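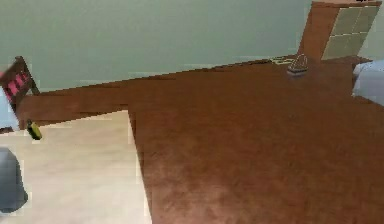 Household Books FAQ
Janunberg Local History Pages
Last updated Jun 8, 2020

We get wonderful mail about the household books, and the same questions turn up again and again, so I've gathered the answers on one page. If yours isn't covered, write to me! I love these letters.

What is a household book?

Any notebook a family used to keep the home running. Some are recipe books, some are accounts, and most are a happy muddle of both, with a cure for chilblains squeezed in beside the price of lamp oil. The fattest one we hold belonged to a family on Lau Street and runs to 349 pages, with a page of knitting instructions turned upside down in the middle of the grocery lists. Whoever wrote it had run out of space at the front and flipped the book over to start again from the back. Lots of writers did the same, so always check both ends.

How old does a book have to be?

There's no cutoff. Our earliest was started in the 1860s and the latest was still being filled in when the Prukitz store closed its doors. Please don't throw out your mother's spiral notebook because it seems too modern. The scraps from the 1970s are some of the hardest to find, and I get very excited when one comes in.

I can't read the handwriting. Where do I start?

Start with a shopping list. The words repeat (flour, sugar, soap, thread) and once you know how the writer made an F or an S you can carry those letters over to the harder pages. Copy out a short alphabet as you go, with two or three versions of each capital, and leave a gap for anything you can't get. Come back to the gaps a day later. It's amazing how often a word you stared at for an hour just pops out over breakfast.
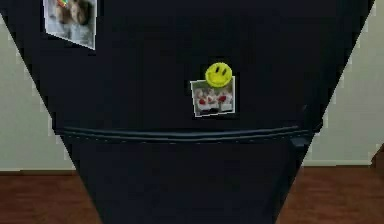
Watch out for the long s as well. It looks like an f, and it hangs on in family papers well after printers gave it up, mostly as the first letter in a double s. I once spent a whole evening puzzling over a "molaffes cake."

What do the little marks beside the recipes mean?

Usually a cross or a tick meant the cook had tried it. Names beside a recipe tend to be the person it came from, and those names are pure gold for anybody tracing who knew whom. We matched two branches of one family through a recipe for pickled plums! Numbers are trickier. In the Lau Street book, a small 8 appears in the margin over and over, next to puddings, mending and wages alike. Azlan Govindasamy thinks it points to a second volume. I lean toward a cupboard shelf. We would both love to be proved wrong by somebody with a better idea.

Can I cook from them?

Yes, and please do! Just go in knowing that the oven instructions will be something like "a good heat" and that the quantities may be for a very large table. One seed cake asks for 20 eggs. Halve it, halve it again, and you have a nice cake for a family. A teacup in our books holds less than a modern measuring cup, and an egg was generally smaller than the ones in the store now, so I use one large egg for every egg and a bit in the recipe.

Don't follow the old canning or preserving directions as written. Read them for the history and use a current, tested method for the jars. The same goes for the home remedies, several of which call for things you would not want in the house.

How do you work out the date of a book with no date in it?

Prices are the best clue. If the writer paid for sugar or coal, we compare those prices with the Prukitz store ledgers, which survive nearly complete for the years we care about. Postage helps too. After that I look at the paper, the printed label inside the cover if there is one, and any product names. A brand of baking powder can tell you that a page can't be any earlier than the year it went on sale, though it may be a good deal later.
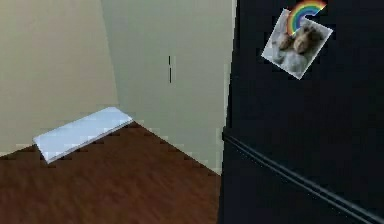
Loose clippings are less reliable than people hope. A newspaper cutting tucked between two pages could have been put there by a granddaughter fifty years on. Note where it was sitting, write down the page, and treat it as its own little document.

I want to lend you a book. Will I get it back?

You will. We photograph every page, including the blank ones and the covers, and return the book to you with a copy of the pictures. Most come back to their owners within the month. November is our slow time of year for lending and I can usually turn a book around in a few days then. If you would prefer to stay with the book while it's being copied, you are very welcome, and I'll talk your ear off the whole time.

Should I clean it first?

Please don't. Leave the stains, the pressed flowers, the pins and the flour. Wrap the book in clean paper, put it in a box that fits it, and keep it flat. No tape on torn pages, however tempting. If there are rusty pins or paper clips, leave them where they are and tell me about them when you hand it over.

Where can I read the ones you already have?

Transcripts go up on Jistness, our reading site, as soon as two people have checked them. There are now more than 200 recipes up there and you can search by ingredient, by family name or by street. Spelling is left exactly as it was written, so try "receipt" as well as "recipe," and "vinigar," and be ready for at least four ways to spell cinnamon.

Can I help with transcribing?

Oh, yes! You can do it from home and you can pick your own pace. I'll send you a couple of pages to try. If you enjoy them I'll send some more, and if they drive you up the wall I'll find you something in a kinder hand. Type what you see, line for line. Put square brackets around a guess. Leave crossed-out words in and mark them as crossed out, as I've found some lovely second thoughts in there, such as the cook who wrote "enough for six," scratched it out, and put "enough for four, or for Henry."

Is it all right if a book has private things in it?

It happens often. Debts, illnesses and quarrels all get written down next to the bread. If you own the book, you decide which pages we publish, and you can change your mind later. We leave out anything about a living person unless that person has agreed.
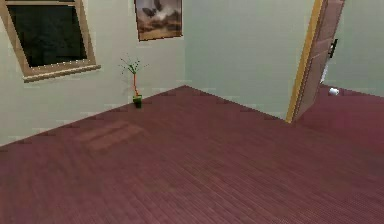 Stamatia Dimitriou: I held back two pages of my great-aunt's book for exactly that reason and it was no trouble at all. The rest of it is up, and a cousin I had never met wrote to me about the quince paste. Could you add something about books in more than one language? Hers switches halfway through a sentence.

A great question, Stamatia, so in it goes.

What if the book is in more than one language?

Send it along. Transcribe whatever you can and mark the change of language with a slash. Kartini Siregar and Melur Pillai look after the translations, and they like to see the original wording beside the English one. Kitchen words often stay in the first language long after everything else has switched over, so don't correct them into English, even when you're sure what they mean.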